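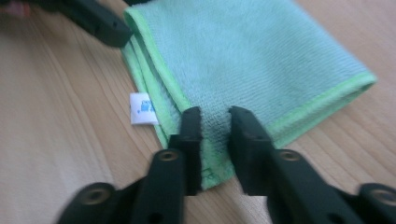

La toalla verde menta, entre las pinzas.

Llego al club Zornoteo a media tarde y Zubaida Hayat ya me ha buscado sitio (¡y deberes!). Son 13 estudiantes y preparan la liga Pimden, que este año va de ropa doblada. Yo, que en casa hago bolas, me callo.
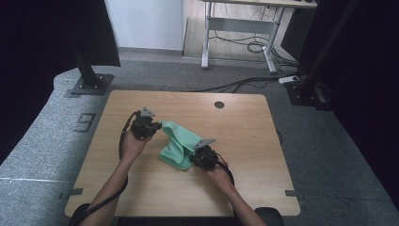

Doblar es lo difícil

Cada equipo graba unas 11 demostraciones por tarde, con una pinza en cada mano, y luego toca revisarlas todas. Me dejan probar y a los dos minutos ya sudo.

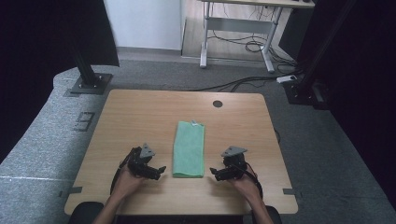
Zubaida quiere llegar a enero con el brazo aprendiendo solo de esas grabaciones, y a mí me han prometido otro turno.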